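Nahtmodul Vukčević von Vornport: Erfahrungen im Trainingslabor?

Worka
Wir prüfen für unser Trainingslabor das Nahtmodul Vukčević, Angebot von Vornport vom August 2025. Enthalten sind 4 Instrumente und 2 Schulungstage. Es geht um Knoten und Fadenführung bei feuchtem, spiegelndem Gewebe.
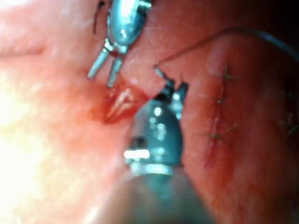
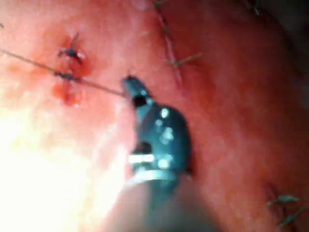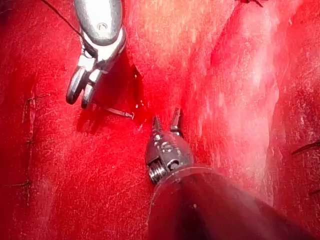 Laut Datenblatt sind die Greifer für 16 Einsätze freigegeben. Zählt das Modul pro Anmeldung oder pro Eingriff? Und taugt die automatische Fadenspannung etwas?

Grima
Gezählt wird pro Anmeldung am Arm. Wer ein Instrument zwischendurch abnimmt und wieder aufsetzt, verliert einen Einsatz, sofern die Pause länger als 6 Minuten dauert. Steht im Servicehandbuch, nicht im Angebot.
Fadenspannung: bei geflochtenem Material brauchbar. Bei monofilem Faden regelt sie zu spät nach – wir schalten sie dort ab und führen von Hand. Vor Vertragsabschluss den Preis der Ersatzgreifer schriftlich geben lassen, der fehlte bei uns.

nadelhalter_sued
Zur Spannung kann ich nichts sagen. Die Schulung war ok, die Unterlagen gab es nur auf Englisch.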